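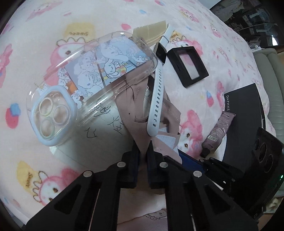 3.2 Camera placement and the problem of grass

Home > Papers > Field Methods > Mammals

The first thing a trail camera teaches its owner is how much of the natural world consists of grass moving. Of the 2948 clips we pulled from the cards between the first thaw and the end of April, the great majority starred a single sedge, which bowed to the lens, straightened, and bowed again. We mention this at the start of the section so that readers hoping for badgers can adjust their expectations, as we had to.

Cameras were strapped to trees along the old logging grade above Krishnan Creek, at knee height, facing north where the trees allowed it. The trees did not often allow it. Where the only trunk of any size faced south, we accepted the glare at dawn and recorded the site as "compromised," a word that appears in our notes more than we would like. Each camera was set to shoot twenty seconds of video when triggered and then to rest for a minute. The rest period was meant to save batteries. It also meant that a badger with any sense of timing could walk past, wait for the light to go off, and do whatever it pleased.

We used two models, the Juveck and the older Paviro. The Juveck is quick to trigger and will record a falling leaf with great care. The Paviro is slower, and much of what it caught was the rear half of an animal leaving. We had planned to keep the two models apart in the analysis, but three of the Paviros were moved to Juveck sites after a bear took an interest in the straps, and from then on the plan was kept mostly in spirit. Table 4 gives the sites as they ended up.

Sorting was done by hand. Two readers looked at every clip and wrote down the species, the time, and whether the animal was going uphill or down. When they disagreed, a third reader decided, and when the third reader also wanted a different animal the clip was marked unknown. There were 57 unknowns. Most are a dark shape behind a fern. One has been a marten, a mink and a wet house cat at different meetings and is still being discussed by email.

Badgers appear in 52 clips, at 26 different hours-and-sites when repeat visits inside the same hour are folded together (see 2.4 for the rule and the argument over it). All but one fell between dusk and dawn. The exception walked down the middle of the grade at 11:40 in the morning, sat, scratched for the full twenty seconds, and was not seen again on any camera. We left it in. Reviewers of an earlier draft suggested it was an outlier, and we agree, but it was also plainly a badger.

Figure 3. Badger visits by hour, all sites combined. The late-morning bar is the one described in the text.

Uphill travel was more common before midnight and downhill travel after it, which fits the idea that the animals den low and feed high. It also fits the idea that anything that goes up a hill must at some point come down. We can't separate these with the cameras we had. A second line along the ridge would help, and the Totance site, where the grade forks, would be the place to start it.

Bait was not used. A jar of peanut butter was left open at one site during a battery change, and the clips from the following two nights were dropped. They were, we are sorry to report, the best footage of the season.

Filed under: Trail Cameras, Small Carnivores, Methods

Comments

ridgewalker: We run Paviros on our place and can confirm the rear-half problem. I have a whole folder of tails.

Zulkifli Chong: Did you try cutting the sedge? We clip everything within six feet of the lens now and lose far fewer cards to wind. It does grow back, usually the night after you clip it.

mapleduff: Please put the marten/mink/cat clip online. My money is on mink.

ridgewalker: Cat.

T. from the valley: Is the one-minute rest a setting you can turn off on the Juveck? Mine seems to have a mind of its own about it, and the manual is no help.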